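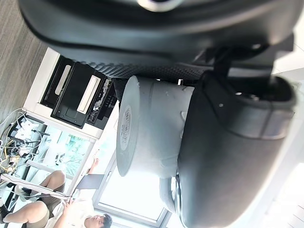
Figure 1. Roll of gray tape with a white label.

Playing Another Band's Songs: A Study of the Tribute Group Dallness
Project report, Popular Music and Performance
Student: Amra Halilović
Supervisor: Nedeljković

1. Introduction

For my project I chose the tribute group Dallness, which plays only the songs of the band Skelard. Skelard stopped giving concerts before I was born, so I know their music from my parents' cassettes and later from Dallness. My question was simple: how close to the original must a tribute group be, in the opinion of the people who buy the ticket?

I wanted at first to compare two tribute groups, but the second one did not answer my letters, and my supervisor advised me to work with one group and do it well. The plan in my proposal is therefore different from this report.

2. Method

I attended two concerts of Dallness at the Zinov club in August and one rehearsal. After the second concert I gave a short questionnaire to the visitors at the exit, and 139 of them filled it in. I also read the comments on the group's page, 3869 in total, and sorted them by subject. This took much more time than I had expected. Many comments are only one word or a heart, and I put these in a separate group which I did not use.

In addition I made one interview with the singer and one with the drummer. The interviews were not in English, and the translations in this report are mine.
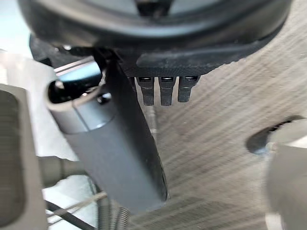 Figure 2. Gray tube, open at one end.

3. Results

3.1 The song list

Dallness has 32 songs in its repertoire and plays between 18 and 22 of them in one evening. The two concerts I attended had the same opening song and the same last song, but the middle part was different. The singer told me that they change the middle part when they see that the same faces are in the first rows. Two songs are never played, although visitors ask for them. The reason is the key: the original singer had a very high voice, and Dallness does not want to play these songs lower.

3.2 Voice and clothes

In the questionnaire I asked what is most important in a tribute concert. The most frequent answer was "the voice," then "the atmosphere," and only after that "the clothes." This surprised me, as the group spends a lot of money on its jackets. However, when I asked what people remembered from the evening, many of them wrote about the jackets. I think both answers are sincere.

The drummer has a different opinion from the singer on this subject. He would prefer to play in ordinary clothes. He said: "I copy his hands, I do not need to copy his shirt." The singer said that without the jacket she does not know how to stand.

3.3 Talking between songs

The singer speaks to the audience as herself and never as the Skelard singer. 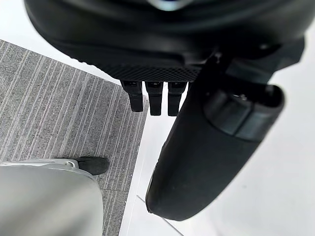
She tells when a song was written and where she heard it for the first time. Older visitors liked this part very much. Of the visitors under 30, several wrote that there was too much talking, and one wanted the dates printed on paper instead.

4. Discussion

My results show that the visitors accept differences in the look and even in the arrangement of a song, but they are strict about the voice. I must be careful here. I asked people directly after a concert they had enjoyed, so those who left early are missing. The comments on the page have a similar problem, as they are written mostly by fans.

I would also change one question. "Was it like the original?" was understood by some people as a question about sound and by others as a question about feeling, and I could not separate these answers afterward.

5. Further work

The second tribute group has now written back and invited me to a rehearsal. If my supervisor agrees, I will use the same questionnaire there with the corrected question.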